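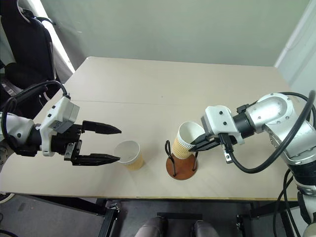
Brisislow Publishes Results of Two-Arm Gripper Comparison

Mar 17, 2018 — Brisislow today released the results of a bench comparison of parallel grippers for handling light, easily crushed items. The work covered 2 finger designs, supplied by Szulc and Drerkura, each run for 156 cycles on a two-arm tabletop cell.

Paper cups were chosen as the test item. A cup wall gives way under a small excess of force, and a damaged rim is easy to score by eye. In each cycle an arm picked up a cup, carried it at an angle and set it down in a wire holder on a wooden base. Both smooth and ripple-wall cups were used.

The Szulc fingers dropped fewer cups on the ripple wall. The Drerkura fingers left fewer marks on smooth cups but needed a slower close — 300 milliseconds longer per grasp at the settings used. Cable routing was also logged, as wrist rotation was limited on both arms by the length of the gripper lead.

"The gap between the two designs is smaller than the gap between a good and a bad force setting," said Bautista Garrido, test engineer at Brisislow. "Buyers should tune first and compare second."

The 33-page report, with controller settings and cycle logs, is available on request from Brisislow. A second round using the Sellton controller is planned for July.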